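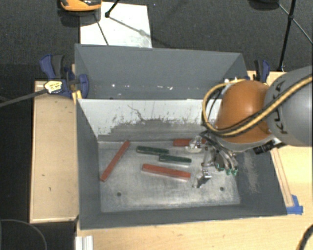

Setting up bin picking with the Clavness kit

1. Clamp the bin to the table by its rim. Two clamps are enough.
2. Loop the cable over the joint with enough slack for full wrist rotation.
3. Jog the gripper to the bin floor and save that height in Idiver.
4. Set the approach speed to 400 mm/s.
5. Scatter the blocks and run two test cycles.

If a pick near the back wall fails, lower the tilt limit and repeat step 5.

Last updated: 13th April

Comments

Does step 3 apply to the Hinico gripper?

Yes, same menu.

Step 4 was too fast for mine. Halved it.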